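Bin cell, notes on the written practice - March, picking up after the 2:15 run

Bradley asked for the house rules in one place before the Clorcombe people visit. Draft so far, numbered as in the old sheet:

1. Bin clamped at both rear corners before the arm is enabled. Check the clamps by hand, looking doesn't count.
2. Bin lined up to the blue tape on the table. If the tape has moved, redo the tape first.
3. Pendants stay off the table and within reach of whoever is running.
4. Mixed loads must have at least one soft item. Gloves are fine.
5. Stop after 19 failed picks in a session and write down why. 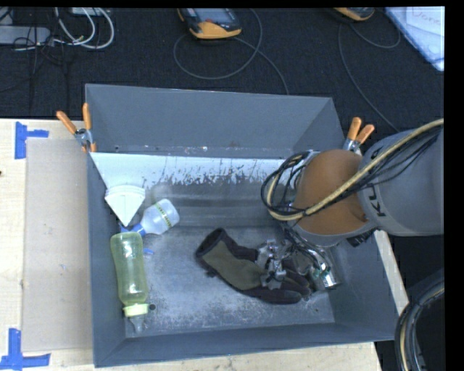
Page last changed: March, 4:40 pm, by Wenjie Ding

Glove picks go across the middle of the hand, fingers clear of the cuff. Bottles lying against the side wall are the hard ones, so leave them for last and don't nudge them out by hand with the arm live.

Rule 6 is still open. Bradley wants a limit on floor wear, and the metal in this bin is badly scuffed, with flaking along the base of the rear wall. I'd log it and swap bins at a fixed count - he says 1,147 picks, from the Derese sheet. I can't find where that number came from.

Cable loops near the joint need a rule too. Proposed: check slack at both ends of travel, at slow speed, after any change to the hose.

To do: ask Bukier for spare clamps, print rules 1 to 5.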